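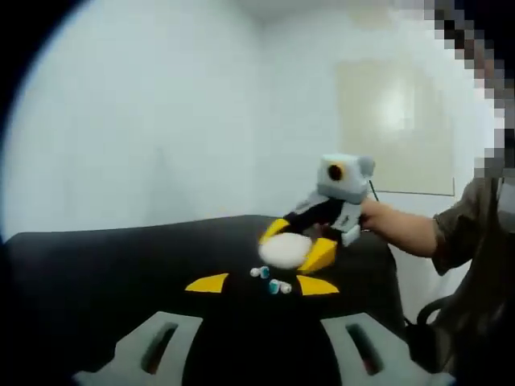 Two white-and-teal cylinders on the black tabletop, white piece just above it.

Rafsan Patwary
Small-parts table, notes from this week. The matte black top stays. I was against it in March and I've changed my mind.

Reason is contrast. White parts on a white bench disappear under overhead light. On black, something as small as those two cylinders can be found from standing height.

Matte matters more than black. The Fistby sample was glossy and every ceiling light showed up in it twice. Sent it back.

Cleaning: dry microfiber first, then damp. Paper towel leaves lint, and lint on black is visible from across the room.

Cylinders roll. Current fix is to lay them on their sides, close together, well in from the edge. A thin silicone mat works too but it collects dust. Still undecided.

Soft white pieces get handled last. They pick up whatever is on the surface, so the wipe-down has to happen before they come out of the bag.

Storage is one Weltley divided case, 26 compartments. Hard parts left, soft parts right, nothing mixed. The lid latch is weak – I put a rubber band around it.

Compartments are labeled by diameter in millimeters. Anything under 8 goes in the front row, where the dividers fit tighter.

Anwara Patwary-style labels (sorry, Anwara Pramanik, autocorrect) are printed at 80 percent size so they fit the lip. Black on white, no colors.

Bench height is 800 mm. Fine for sorting while standing, too low for anything over an hour. Risers are on order from Talukder.

Next: a shallow tray with a raised rim, also matte black. If anyone has one that doesn't warp, send me the dimensions.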